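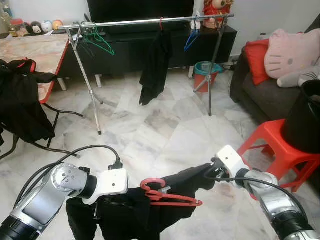

Workholm open day, Waltville: the two-armed laundry helper

Reviewed Monday, January 22, 2024

I went to the Workholm open day to see a machine hang up clothes, a job I have put off for most of my adult life. The demo room is done up like a living room, with a gray sofa, a TV and a Hello Kitty cushion that got more attention than the brochure.

Two arms, one black garment, one red hanger, and a chrome rack to put it on. Gergely Pap ran the session and asked us to stand back, then asked again. The grippers are blocky white things and gentler than they look. Holding cloth at both top corners is the part they do well. Getting the hook over the rail took 4 tries while I was there, and Gergely went quiet for the last 2.

Agnese Raudsepp handled questions. Speed? "Improving." Socks? She changed the subject to shirts. The price on the sheet was 1,369 a month to lease, setup extra, which buys a lot of folding from my nephew.

Good: careful with fabric, fairly quiet, fine with black on black, which I can't manage before coffee.

Less good: slow, big, and it wants plenty of floor. My hallway is out.

Three stars. They plan another open day in October and I've put my name down. Parking is behind the building and fills up early.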